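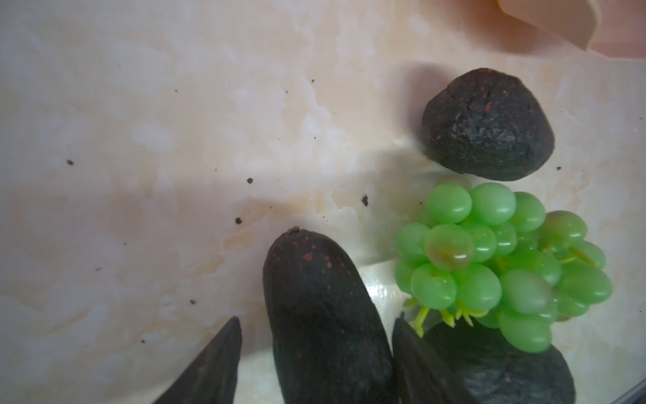

# Re: [jendeck-home] Busy walls, fake marble and where do the crumbs come from?

18 Feb 2020

Hi Chiyo, hi everybody,

Sorry for the slow answer, I had your message open in a tab and kept meaning to get to it.

> On the list, Chiyo Nishimura wrote:
>
> I'm thinking of doing a little corner with a marble-look surface and a really loud print on the walls, for play food and craft things. My sister thinks it'll be too much. Jaanus, didn't you have something pink? Does the fruit get lost in front of it? And does the marble pattern hide dirt or show it? I have a bag of plastic fruit from Drernen and want to know if I should stick to the bright ones.
>
> Chiyo

So yes, I'm the one with the pink leopard print! Your sister would hate it. It's rosettes all over, dark pink on the outside and paler pink in the middle, and once you notice that some of them look like hearts you can't stop looking for more. I've had people walk over just to point at their favorite.

The marble pattern is the calm part. Cream, with a bit of tan and a faint peach that picks up the pink a little. I'd have gone for gray if I'd been choosing by myself, and I'm glad I got talked out of it.

Dirt, though. A pale pattern like this hides smears very well and doesn't hide dark specks at all. Look at the crumbs scattered to the left of the grapes! From standing height I'd have told you that surface was fine. Then you get down close and it looks like somebody ate toast over it. I now do a quick pass with a dry brush before anything gets set out, pushing everything toward the front, and then a cloth. If you go straight in with the wet cloth you just move the bits into the corner where the walls meet, and then you're in there with a cotton swab. The bottom of the wall needs a look too – mine has a dark smudge just above the floor line at the back, and against all that pale background it's the first thing I see.
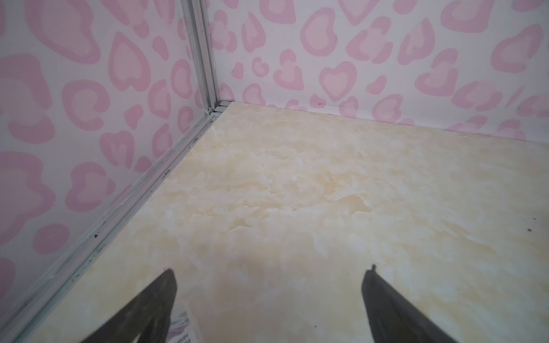 **What do you wipe the marble pattern with?**

Warm water with a drop of dish soap, then a dry towel so it doesn't streak.

I tried a spray from Flendeck back in October and it left a film that took me three rounds of plain water to get off. There's already a bit of shine to the surface, so it doesn't need any help.

About getting lost in front of the print: the green grapes never do. That green against pink is about as easy to see as it gets, and they're glossy on top of that. One grape in my bunch has a brownish-orange patch and looks bruised, which I've grown fond of. It makes the whole bunch a bit more believable.

The apples hold up fine too. One's red and the other is red and yellow, and I like them on either side of the plate with something dark in between. My dark one is nearly black and a little wrinkled, and I couldn't tell you if it's meant to be a fig or a small avocado (we've had votes both ways). Against the cream it stands out nicely.

What I'd think twice about is the plate. Mine is a see-through peachy pink with a wavy rim, and it's pretty, but it does blend in with the walls if you're looking from across the room. White or blue might be smarter if you want it to show. I'm keeping mine anyway. 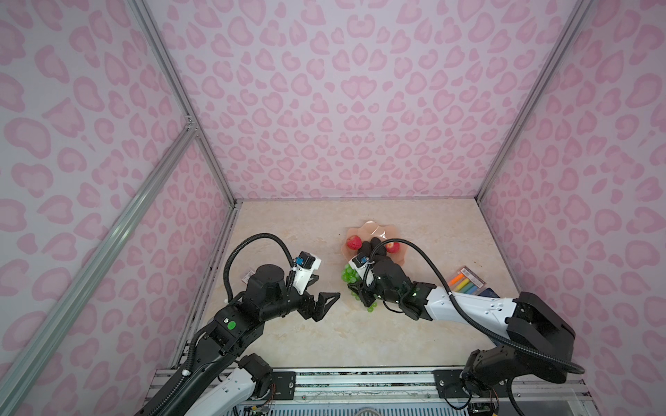 *Plate in the middle, grapes off the front-left edge, chalk over by the right wall.*

Oh, and craft things! The colored chalk is still in its clear pack and I'd leave yours packed as well until you're ready to use it. I opened a box of 21 on an earlier setup and had dust on everything, including the fruit. I keep a navy book down at that end too, mainly as a spot of something dark and plain for your eye to rest on.

So I'd say use the whole bag, bright ones and dull ones, and be picky about the plate. Send us a picture when it's up, and tell your sister I said hello.

Jaanus Ķēniņš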